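Ticket 910: Gripper pose drifts on patterned bedding, clothes sorting set
Project: Wonholm
Component: pose tracking, hand-held gripper
Status: Resolved, one item moved to a new ticket
Priority: High

Reported problem

Pose tracking loses accuracy on part of the clothes sorting set. The hand position recovered from the wrist view slides sideways during the lift, then jumps back when the gripper swings toward the wall. Policies trained on these episodes reach beside the garment and close on the sheet.

The set has 2,049 episodes. The consistency check flagged 183 of them. All the flagged episodes were recorded over striped or small-print bedding. Plain bedding passes with the same settings.

Steps to reproduce

Run the Rivera tracker with default settings on any flagged episode. Plot the sideways position against time. The error starts when the fingers come close to the bed and most of the view is sheet.

Log

Entry 1. Checked calibration first. Lens parameters match the file for this unit. Reran the calibration board recording and got the same values. Not the cause.

Entry 2. Checked time sync between video and the inertial sensor. Shifted the offset by one video sample each way. Drift got worse both ways. Left the offset as it was.

Entry 3. Looked at the matched feature points on the worst episode, the brown garment lift. Nearly all the matches are on the sheet. Many of them connect one rose to the rose next to it. The columns repeat closely enough that the matcher accepts the wrong neighbor, and the outlier step keeps the result when most of the points make the same mistake. 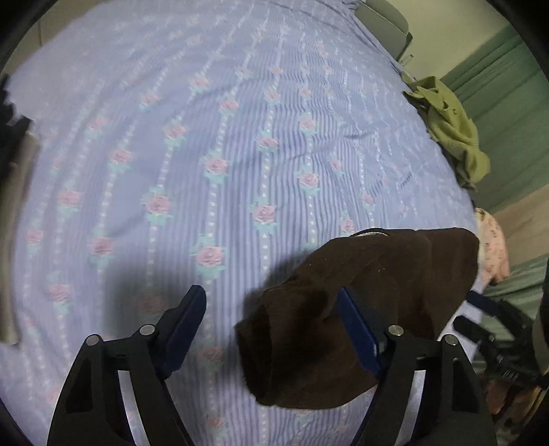
Brown garment held just above the rose-print sheet, from the episode used in entry 3.

Entry 4. Held cloth is a second source of error. Points on the garment move with the fingers, so the tracker reads them as a camera that is standing still. The existing mask covers the fingers only. Drew a larger mask by hand for one episode, covering the fingers and the cloth between them. Drift went down but did not go away, as expected from entry 3.

Entry 5. Tried a stricter match ratio. It removed the wrong rose matches and most of the good ones too. Tracking was lost completely on several episodes. Reverted.

Entry 6. Limited the matcher search area using the inertial prediction. A candidate is now rejected if it is farther from the predicted spot than half the pattern spacing. Spacing is estimated per episode from the first second of video. This fixed the jumps on the worst episode. Small drift remained during slow lifts.

Entry 7. Combined entry 6 with an automatic cloth mask from the Climari segmentation model. The model was run on every video sample between gripper close and gripper open. Reran all flagged episodes overnight. All but 4 now pass the consistency check.

Entry 8. Retrained the pick policy on the corrected poses with the same seed and schedule. Ran it on the rose sheet and on a plain sheet. It no longer reaches to the side of the garment on the rose sheet. No change seen on plain. Results are in the Jillano shared folder under the ticket number.

Cause

Wrong matches between repeated parts of the sheet pattern, made worse by unmasked cloth in the gripper.

Fix

Search limit and cloth mask are both on by default in the Rivera config. The old behavior can be restored with the legacy flag. Do not mix old and new poses in one training run.

Still open

The remaining failures have very fast wrist turns and motion blur. They are excluded from the training list for now and will be handled in a separate ticket. The spacing estimate also needs a fallback for episodes that start with the view pointed away from the bed. At present the search limit is skipped for those and a warning is written to the log.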